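Kostier hinged parts box, gray – four months in

Bought two of these in May for the screw mess. One for the bench, one for the car.
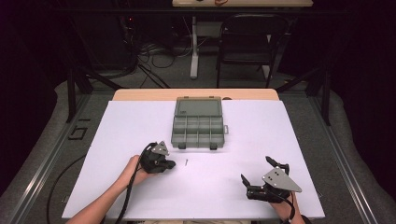 So. Small plastic organizer, hinged lid, two rows of little compartments, two latches on the front. I wanted something for M2 and M3 screws that didn't need a whole drawer, and the Gernitard one I had before was way too deep, you couldn't get your fingers down to the bottom.

Good stuff first. Lid goes all the way back and lies flat. Big deal for me, the old one kept flopping shut on my knuckles. Latches are stiff but they hold. Dropped the car one off the tailgate, full, 151 screws and washers in it (yes I know the number, I had just sorted them) and it stayed closed. One corner got scuffed, thats it.

Not so good. The dividers are thin. Fine for screws, but I put some heavier brass standoffs in and one wall bows now. Really tiny washers can sneak under a divider if you tip the box on its side. Not many, but I found M2s in with my M3s and that drives me nuts. A drop of glue along the bottom edge fixed it on mine.

Also no labels in the package. I cut up masking tape and wrote on that. Peels off in the car when it gets hot.

Tip – sort on something white. A board, a sheet of paper, whatever. Silver screws vanish on a wood table and I've lost enough of them in carpet. Tip them out, pick through, fill the back row first so your hand isn't dragging over the full ones.

Would hold 200 small screws easy, probaly more, but I wouldn't pack it that tight. Gets hard to pinch just one out.

Farnance has a bigger version with removable dividers, haven't tried it. If you need odd sized slots maybe look at that one.

Four stars. Would be five with thicker walls. Buying another for the kid's model stuff.

– Bogdan Coman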